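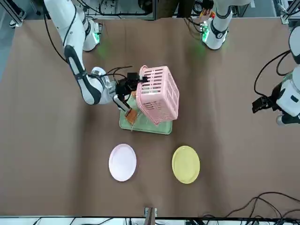

1/ Drying chiles at home is mostly an airflow problem, and most failed batches I see were a container problem first. Heat gets the attention, but a solid-walled tub at the right temperature still grows mold in the corners. A basket with slotted sides, like the pink plastic one, lets air through the walls. A tray like the green one under it is fine for sorting and wrong for drying.

2/ Batch notes from October. Variety: Baran, a thin-walled red I get from Trinidad Pascual's plot in Dadlow. Starting weight 2,907 g, stems on. Final weight came in just over a fifth of that, which is normal for thin walls.

3/ Procedure. Rinse, towel off, discard anything with a soft spot. Slit lengthwise from shoulder to tip. Single layer, cut side up. Small fan on low, aimed across the fruit.

4/ I logged almost 196 hours from first slit to snap-dry. The last quarter of that removed very little water. Don't skip it. Leathery pods go bad in a sealed jar.

5/ Test for dryness: bend a pod at the shoulder, where the wall is thickest. It should crack. If the tip cracks and the shoulder folds, put the batch back.

6/ Oğuzhan Avcı asked about oven drying. It works. Lowest setting, door propped, rotate every hour. Color goes darker and you lose some of the fruity smell. I'd use it for powder only.

7/ Storage: glass, tight lid, dark cupboard. Check after three days. Any fog on the inside of the glass means they come out again. I keep pods whole and grind as needed.

8/ Gloves for the slitting. I did the first 900 g without them in my first year and could feel it in my fingertips until the next evening.

9/ Correction to post 3: slit before weighing or after, but be consistent. Hae-won Ko weighs after, with stems off, so our yields don't compare directly.

10/ Next up is a thick-walled variety from Prollham. I expect to halve those and remove the cores.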